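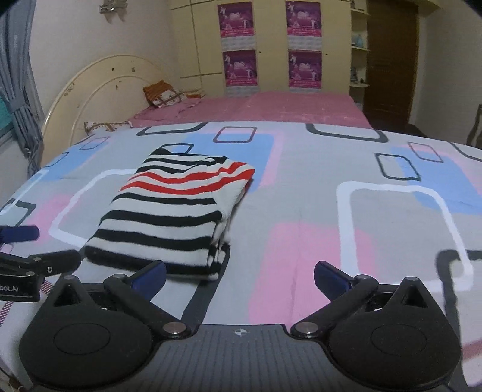
A customer from Cultport wrote in March to say she had given up on patterned bedding years ago, the prints always faded to a sort of porridge by the second summer, and could we please tell her whether the Zita sheet was any different before she spent her money. A fair thing to ask! We have sold a lot of sheets at Kanimcombe and this is the one we get the most letters about, so her question has pushed us into writing a proper page for it.

Zita is a light grey sheet printed with big rounded rectangles. Some are open outlines in black and in white, others are solid blocks of soft pink and pale blue, and they overlap all over the place, so you get a bit of pink peeping through a white outline, or a small black box sitting on the blue. It's cheerful without shouting. We love it in a small bedroom, where the bed is most of what you see anyway, and a stripy top folded on it looks perfectly at home.

The cloth

Plain cotton, 185 threads to the inch. That's lower than a lot of shops will boast about, and we chose it on purpose – it feels crisp and airy, and it dries on the line in an afternoon if there's any breeze at all. If you like a heavy, silky sheet, have a look at our Whitlock instead, which is a 400 thread sateen and a completely different animal (lovely in winter, a bit warm for some of us in July).

Washing

Wash at 40 the first time, on its own, then at whatever you normally use up to 60. Turn it inside out if you can be bothered. As for the fading, our own test sheet has been through the machine 45 times and the black outlines have gone a touch softer. The pink has held up better than we expected, the blue about the same as the pink. Dry it in the shade if you want to keep the colours longer.

It does crease. A quick shake and a firm pull at the corners while it's still slightly damp gets rid of most of it, and the print hides a fair bit of the rest.

Sizes and fit

Single, double and king, all fitted, with elastic the whole way round. The corners are deep enough for a thick mattress with a topper. On a very thin mattress you'll have some spare cloth to tuck under.

Matching pillowcases are sold in pairs, and no two have the blocks in quite the same place, so don't expect a mirror image! The duvet cover is still being sampled.

Order code 1294. Please give the size as well when you order.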